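When the left hand did not let go

BRARVILLE, March 28, 2021 — The fault lasted 2 seconds. For the safety engineer at Gridetti, that was long enough to stop all wheelchair tests with the two-armed robot.

"The robot pushed the chair to its place and got the command to release," she told me. "The right hand opened. The left hand stayed closed, and the base already started to move back."

The chair turned to one side. It carried 50 kilograms of sandbags and no person, as the rules of the test room demand.
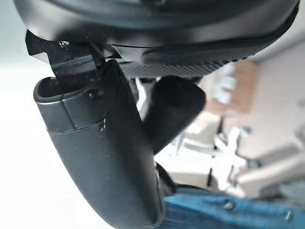

Benkirane objects to the word "fault" and would prefer to call it a missing check, as the motors did exactly what the software asked from them. The engineer accepts this only in part. In her log, a finger joint reported "open" when it was still closed, and she calls this a fault in any language.

She repeated the release 200 times after that evening. In 37 of the runs the signal came too early. "I expected maybe one," she said.

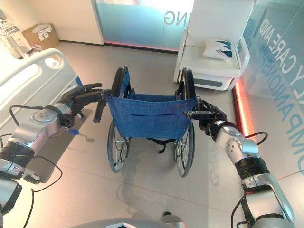 The base is now not allowed to move before both hands confirm the release by two separate sensors. The stop button was also changed, so that it cuts the base first and the arms after.

A visit to the care home in Plumville is moved to June. "I will sign when I see zero," she said. "Until then we push sandbags."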